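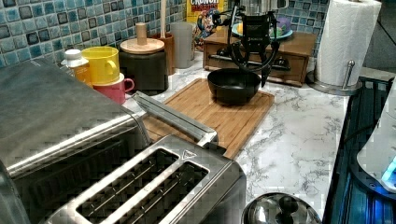 Dois dedos curvos por cima da taça preta, na bancada da cozinha.

7 ago 2023
Por Berhanu Alemneh

Imprimir | Enviar por e-mail

Garras de cozinha: o que convém verificar antes de gastar dinheiro

Andam a vender-nos garras robóticas como se fossem mais uma varinha mágica. Comparei duas, a Kamo e a Flullard, e continuo a pôr a mesa à mão. Ficam as dicas para quem quiser insistir.

Comece pelas taças. Um copo direito qualquer garra apanha; uma taça funda de aba larga é outra conversa. Com dedos curvos, faça-os descer um de cada lado e feche devagar. Se a taça rodar, baixe a força antes de mexer na posição. A Flullard deixou fugir a taça 3 vezes seguidas até eu perceber isto, e o manual não diz uma palavra.

Ponha uma tábua de bambu por baixo. Na pedra lisa a loiça desliza - e taça preta em tábua clara também dá menos trabalho à câmara. O inox é o pior vizinho possível: com a torradeira por perto, o controlador Magyar via reflexos e parava a meio. Se puder, afaste-a. O Kwaku Tetteh jura que basta mudar a luz. Experimentei e não dei por diferença nenhuma.

Desconfie da carga anunciada. "Até 200 gramas" costuma querer dizer um objeto seco, leve e bem centrado. Pese a sua loiça primeiro, com comida dentro, que é como ela anda pela casa.

Limpe os dedos da garra com um pano húmido e detergente neutro. Nada de máquina de lavar, digam o que disserem no folheto.

Quanto ao braço, a Zoltance pede 1.764 euros pelo modelo mais simples, sem garra. Por esse preço queria pelo menos que arrumasse as canecas. Em novembro sai uma versão nova e volto a experimentar, sem grande fé.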